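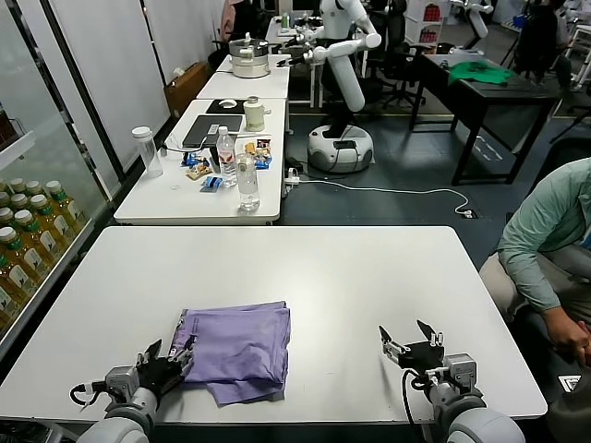

pressroom_pat: the folding is the one job on our floor I'd hand over tomorrow, and I still wouldn't want it done by something that needs a person sat next to it all shift. So my first question is who does the minding, and are they paid the same as before?

Posted in July by tumbledry_tess
Board: Laundry and Linen Trade, Machines and Automation

tumbledry_tess: Good question, Pat, and I'll get to it, but let me start where I meant to, since I've been itching to write this up! I work at Collelside, we do towels, throws and staff wear for small hotels and salons. Vikora have been working with us on two-armed folding for three months now and I am properly excited about it. I've folded for a living for years. My thumbs know all about it.

What the arms do well so far is the second half of the job. Give them a piece that has already been opened out and they will fold it over, fold it again, square it up and leave it. What they find hard is the heap. A crumpled throw has no obvious corner, and you or I find one by feel in a second without knowing how we did it (try explaining it to somebody, it's really hard!). So people shake out and lay flat, arms fold and stack.

As for the minding, it's one person and we swap every hour. Same rate as before. We asked for that in writing and got it.

greyline_dan: How fast though? I keep asking this on here and I keep getting videos at four times speed.

tumbledry_tess: Slow, Dan. Slower than me, slower than our newest starter. On its best shift it finished 50 throws while the bench next to it did several times that. I'm not going to dress it up. But in the first week most of what it did had to be folded again by hand, and now most of it goes straight in the cage. I get a daft amount of pleasure from watching it get a hem right.

pressroom_pat: Same rate in writing is more than we were offered. When Jaramillo put the feeder in at our place the job got a new title and the new title came with a lower band. The work got harder if anything. You're watching for jams and lifting the awkward stuff, all the nice easy pieces have gone to the machine, and those easy pieces were where you got your breath back.

nightshift_moth: ^ this is the bit I'd underline. I'm not against any of it, but the easy work is rest. Take it out and eight hours is a different eight hours.

tumbledry_tess: Moth, that's a really fair point and I hadn't put it to myself that way. I have noticed I'm more tired in the head and less tired in the hands. For me that's a good swap. One of the others on our bench hates it and has asked to come off the rota, and she's been let off, no fuss. She likes to get into a rhythm with the radio on, and you can't with the arms, you have to keep looking up.

cotton_and_cable: I do setup for this sort of kit at another firm, not Vikora, so take this with a pinch of salt. Two things from my side.

Soft goods are miserable for robots. A box is the same box every time. Cloth is a new shape each time you put it down, and the loose layers hide each other, so the camera can't tell a fold from an edge. When somebody who folds for a living says "take it lower, you've only got the top layer", that is worth a week of my time. Please tell your installers that sort of thing, and tell them early.

And ask what happens to the know-how. If your folders are teaching the machine, that's skilled work and should be down as skilled work.

greyline_dan: Teaching it to do them out of a job, you mean.

cotton_and_cable: Sometimes, yes. I won't pretend otherwise. At the last place I worked on, two posts weren't filled when people left.

tumbledry_tess: Nobody's gone from ours so far, and I know "so far" is doing some lifting there. What has changed is we take on the fiddly things we used to turn away. Fringed throws, fitted sheets, salon capes with ties. I learned to log faults as well, and in the trial we logged 1,292 pieces with a note against every one that went wrong. I wrote a good many of those notes. "Picked up two layers." "Lost the corner." "Folded beautifully then dropped it" (my favourite). The setup people read them and changed things, and I could see the change the next morning. I've never had that in a job before!

pressroom_pat: All right, that part I'm jealous of. We have a fault log and as far as I can tell it feeds the bin.

nightshift_moth: Does it cope with dark colours? We do black salon towels, hundreds of them, and even our counter struggles.

tumbledry_tess: Mid colours are best, purples and greens come out lovely. Black is poor. White on a white table is poor too, so we put something coloured underneath and that helped a lot. Smooth fabric slips in the fingers a bit. Terry is easiest to grip and hardest to get neat, it goes fat at the corners.

greyline_dan: We had a Cliloddale rep round who said 100 per cent of our small flatwork, unattended, overnight. Didn't mention black towels.

cotton_and_cable: Ask them to do it on your towels, at your place, with your lighting, starting from a heap. Stay in the room.

tumbledry_tess: Seconded! And bring your slowest, most awkward stuff. I'd also ask to have a go at driving it yourself if they'll let you. I was hopeless for a morning and then something clicked.

pressroom_pat: Who decides when you go back to an all-hand bench, you or the office? Ours can't be switched off without a supervisor.

tumbledry_tess: Whoever's minding it. Stop button's ours, and if we say it's having a bad day we roll the cage back to the bench and carry on by hand. That was in the same letter as the pay. I'll ask if I can post the wording with the names taken out.

pressroom_pat: Please do. I'd take that to our next meeting.

Last updated: 4.40 pm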